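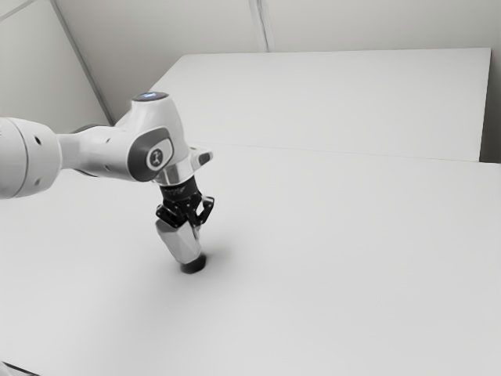
A grasp in the simulated cell, part close to the tabletop.

Peseo review: four months with a sim-to-real grasping kit

Posted Friday, August 13, 2021

I've been meaning to write this one up for ages, and a couple of you have emailed to ask whether Peseo is worth the bother, so let's get on with it.

Quick recap if you haven't met it. Peseo is the toolkit that came out of the Flandholm lab alongside their paper on learning to place parts from simulated contact. You get a renderer, a physics back end, a training script and a stack of ready-made scenes. The idea in the paper is quite simple. Most people train a grasping policy on thousands of different-looking backgrounds and hope the real world ends up looking like one more of them. The Flandholm lot went the other way and made everything very plain – white tables, pale walls, soft light – and put all the variation into the contact instead. Friction, finger stiffness, how heavy the part is, how far off centre it gets picked up. I was sceptical, I'll admit.

Installing it took me most of a Saturday. The instructions assume you already have Bollska (their physics layer) built from source, which I didn't, and the error you get when it's missing is no help at all. Once that was sorted the rest went in without a fuss. The default scene loads in 11 seconds on my desktop, and the viewer is lovely to use. You can stop at any step, drag the time slider back and look at the contact forces on each finger. I've lost whole evenings to that slider!

For the test I stuck to the placing task from the paper. The arm holds a small part in a two-finger gripper and has to put it down on the table without tipping it or squashing it into the surface. It sounds dull and it's a pig of a problem. The last few millimetres are where my old policy always fell apart, as it would either let go too early or keep pushing. 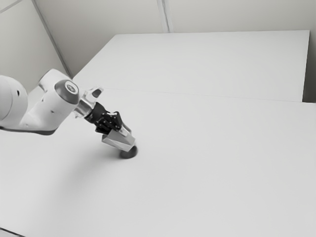 So I ran 900 training episodes with contact variation switched on, then the same again with it off and the background variation turned up. Same seed, same network, same everything else I could think of. Then I gave both of them 160 placements in simulation with friction values neither had met before. The contact version fumbled 30 of them. The other one fumbled more than twice as many, mostly by pressing down too hard. That's a smaller gap than the paper reports, but it's a proper gap, and I did nothing clever to get it.

What I can't tell you is how it does on a real arm, as I haven't got one at home. The paper has a hardware section and it reads well, though it's all one gripper and one kind of table. I'd like to see somebody try it on a messy bench with bad lighting before I believed the plain-background part completely.

Grumbles, then. The shadows are so soft that it can be hard to judge by eye whether a part is touching down or still a hair above the table, and you end up checking the contact log every time. Swapping in your own gripper means editing three separate files by hand. The Mathias plug-in is meant to do that for you, but it crashed on my finger model and I gave up on it. And the docs haven't been touched since December.

Even so, I've kept it installed. If you're working on placing or insertion and you've already got a decent graphics card, give it a weekend. If you only care about picking things out of a bin I'd stay with whatever you've got, the gains didn't show up there for me. Next job is trying it with softer fingers, once I've worked out which of those three files is ignoring my changes.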